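Curkis inventory sheet, README

Read this before opening the csv. Short because time is short.

What it is
A list of old desktop PCs and loose parts taken in at the Florkholm repair shop. One row per machine or part. 245 rows. Started by Irena Sikora on paper, typed up later by Bogdan Dudek, so expect gaps in the early rows.

Files
curkis_parts.csv - the main list
curkis_notes.txt - free text, keyed by row id
old/ - paper scans, don't use, kept for checking only

Columns
id - number, never reused
kind - tower, board, memory, drive, psu, other
socket - as printed on the board. Blank if no one looked
mem_slots - number of slots, not number of sticks
cooler - y / n / blank
state - untested, boots, dead, scrap
bin - shelf code. 18 shelves. Code 0 means somewhere on the floor
entered_by - initials

Known problems
Cooler column is a mess. Blank was used for both "no" and "didnt check" until January. After that blank only means not checked. Don't average over it.
State "dead" got used for boards with no CPU in. Wrong. Those should be untested. Fixed in most rows, not all.
Drive sizes mix GB and TB. Sorry. Anything over 200 is GB, anything 2 or under is TB, between those look at the notes file.
Two people typed the same shelf once, duplicates have the same serial but diffrent ids. Keep the lower id.

For towers, take the side panel off and lay the case down before filling in socket and mem_slots. Reading the model sticker on the outside is not enough, boards get swapped.
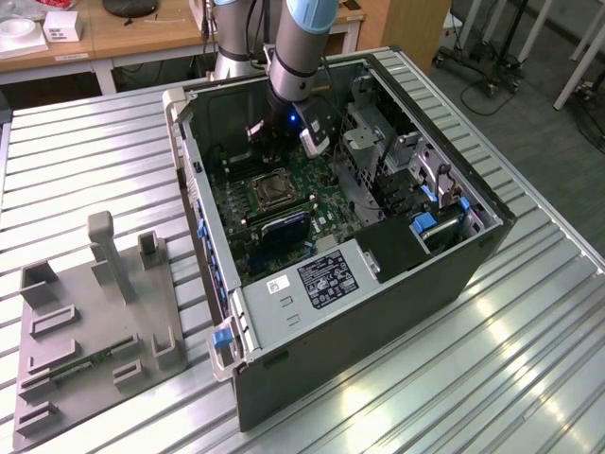

Honeylyn Lumanlan: could we please split cooler into two columns, one for present and one for checked? I had to throw out half my filter on Monday.

Will do, next version. Until then use the notes file, search for "cooler".

Not in here
Prices. Who dropped it off. Anything that was on the drives. Laptops are in the Voltetti sheet, seperate format, don't merge.

Use
Free to copy, say where you got it. Corrections to Bożena Czarnecka, with the row id in the subject line please.

Last edit Tuesday, August 23, 2022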